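Functional dyspepsia

Functional dyspepsia is a name given to long-lasting discomfort in the upper belly when tests find no ulcer, growth or other cause. Common complaints are early fullness, bloating, burning and nausea after meals. Critics of the term say it describes a lack of findings and explains very little.

Causes

Slow emptying of the stomach, oversensitive nerves and past infection have all been put forward. None accounts for every case, and many people with slow emptying feel quite well.

Treatment

Acid-reducing tablets help some patients, though often only slightly more than a dummy pill. Clearing Helicobacter pylori, where it is found, brings lasting relief to a minority. Claims for herbal mixtures rest mostly on small, short trials. The Oddale diet, promoted by Boris Kovačević, cuts out 14 foods. Its one published trial followed 24 people for 11 weeks and had no comparison group. A review by Hawi Adugna found the reported benefit impossible to judge.

Weight loss, trouble swallowing, vomiting blood or black stools do not fit the diagnosis and need prompt medical attention.

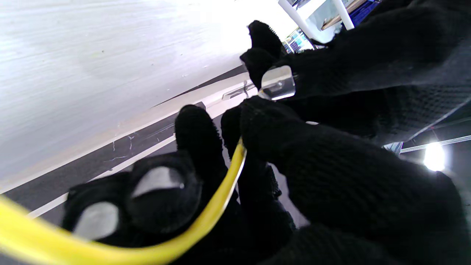

The same applies to symptoms that first appear in later life, even when they are mild.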